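Bildergalerie: Gute Praxis beim Greifen verpackter und empfindlicher Ware

Arbeitskreis Handhabung, Standort Plurnness

Die vorliegende Galerie begleitet die Hausregel »Greifen und Ablegen« in der ab Mai gültigen Fassung. Sie richtet sich an das Einrichtpersonal, an die Schichtleitungen und an die Partnerbetriebe Vornenero und Curnel, die ihre Zellen nach denselben Vorgaben betreiben. Die Bildtexte ersetzen weder die Betriebsanleitung der jeweiligen Anlage noch die Risikobeurteilung. Maßgeblich bleibt in allen Zweifelsfällen der Wortlaut der Hausregel.

Die Regel gilt für alle Zellen mit Zweifingergreifer und Kamera am Handgelenk. Zellen mit Sauggreifer werden in einem gesonderten Blatt behandelt, das bei der Fachstelle angefordert werden kann. Für gemischt bestückte Zellen sind beide Dokumente anzuwenden; bei abweichenden Werten gilt der jeweils strengere.

Zuständigkeit und Freigabe

Die fachliche Verantwortung für die Hausregel liegt bei Fumiko Kaneko, Fachstelle Robotik. Änderungen an Greifprogrammen werden schriftlich beantragt und vor der Übernahme in den Schichtbetrieb durch 34 aufeinanderfolgende Greifversuche ohne Fehlgriff nachgewiesen. Ein Versuch, der von Hand unterbrochen wurde, zählt nicht mit; die Reihe beginnt in diesem Fall von vorn. Die Nachweise sind in der Zellenakte abzulegen. Nach jeweils 3000 Betriebsstunden ist die Versuchsreihe zu wiederholen, auch wenn das Programm unverändert geblieben ist.

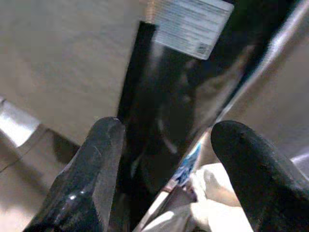

Abschnitt 2 der Hausregel: Annäherung an das Greifgut. Die Finger werden mit geöffneter Weite an das Objekt herangeführt und erst geschlossen, wenn die Lage des Objekts durch die Bildauswertung bestätigt ist. Während der letzten Annäherung gilt die reduzierte Geschwindigkeit gemäß Zellenblatt. Spiegelnde Oberflächen erfordern besondere Sorgfalt: Auf dem schwarz glänzenden Gegenstand zeichnen sich verschwommene Reflexe der Umgebung ab, die eine Kantenerkennung irreführen können. Als Bezug für die Lage dürfen Reflexkanten deshalb nicht verwendet werden. Auch ein Etikett mit Strichcode, wie es hier schräg im oberen Bereich sitzt, ist als Lagebezug nur zulässig, wenn seine Position auf dem Produkt im Datenblatt des Lieferanten festgelegt ist. Ein bei Bewegungsunschärfe unlesbarer Aufdruck ist als »nicht gelesen« zu werten. Eine Ergänzung aus dem Auftragsdatensatz ist unzulässig.

Abschnitt 3 der Hausregel: Umgebung des Greifguts. Weiche oder knitternde Materialien zwischen den Fingern können mitgegriffen werden und das Ergebnis der Kraftmessung verfälschen. Vor der Freigabe einer neuen Artikelgruppe ist daher festzulegen, welche Beilagen und Packmittel im Greifbereich verbleiben dürfen. Lässt sich ein Material keiner zugelassenen Gruppe zuordnen, ist der Greifvorgang abzubrechen und der Artikel zur manuellen Bearbeitung auszuschleusen. Wiederholte Ausschleusungen desselben Artikels sind der Fachstelle noch in derselben Schicht zu melden.

Abschnitt 4 der Hausregel: Zustand der Finger. Die Kontaktflächen werden zu Schichtbeginn einer Sichtprüfung unterzogen. Feine Kratzer ohne fühlbare Kante sind zulässig und werden lediglich vermerkt. Risse, Ausbrüche und abgelöste Beläge führen zum sofortigen Tausch. Die Finger einer Zelle sind stets als Paar zu wechseln, sofern das Zellenblatt keine andere Bestückung ausweist. Nach jedem Wechsel ist der Nullpunkt der Öffnungsweite neu einzumessen und von einer zweiten Person gegenzuzeichnen.

Abschnitt 5 der Hausregel: Greifkraft. Für lackierte und hochglänzende Oberflächen gilt eine Obergrenze von 20 Newton. Höhere Werte bedürfen einer Einzelfreigabe, die auf den Artikel und die Zelle beschränkt ist und nicht auf baugleiche Anlagen übertragen werden darf. Bei Uchida-Zellen älterer Bauart wird die Kraft über den Motorstrom ermittelt; hier ist der im Zellenblatt angegebene Korrekturwert zu berücksichtigen.

Abschnitt 6 der Hausregel: Beleuchtung und Kamera. Die Beleuchtung der Zelle ist so einzurichten, dass metallische Kanten im Arbeitsbereich die Kamera nicht überstrahlen. Veränderungen an Leuchten, Blenden oder Abdeckungen gelten als Änderung der Zelle und unterliegen dem Freigabeverfahren. Die Kameraoptik wird ausschließlich mit den im Zellenblatt genannten Mitteln gereinigt. Nach der Reinigung ist eine Referenzaufnahme anzufertigen und mit der hinterlegten Aufnahme zu vergleichen.

Aufbewahrung der Aufnahmen

Kamerabilder aus dem laufenden Betrieb werden nur gespeichert, soweit sie zur Klärung von Fehlgriffen oder zur Schulung benötigt werden. Aufnahmen, auf denen Personen erkennbar sind, werden nicht in die Galerie aufgenommen. Etiketten mit lesbaren Auftrags- oder Kundendaten sind vor der Weitergabe unkenntlich zu machen. Die Partnerbetriebe dürfen das Bildmaterial für interne Unterweisungen verwenden; eine Veröffentlichung an anderer Stelle setzt die schriftliche Zustimmung der Fachstelle voraus.

Rückmeldungen

Hinweise auf unklare Formulierungen nimmt die Fachstelle Robotik am Standort Plurnness entgegen. Bitte geben Sie die Zellennummer, den betroffenen Abschnitt und die Artikelgruppe an. Meldungen zu sicherheitsrelevanten Störungen richten Sie bitte unmittelbar an die Schichtleitung.

Verwandte Dokumente: Zellenblatt (Vordruck), Sauggreifer und Vakuumtechnik, Antrag auf Programmänderung, Prüfprotokoll Greiferfinger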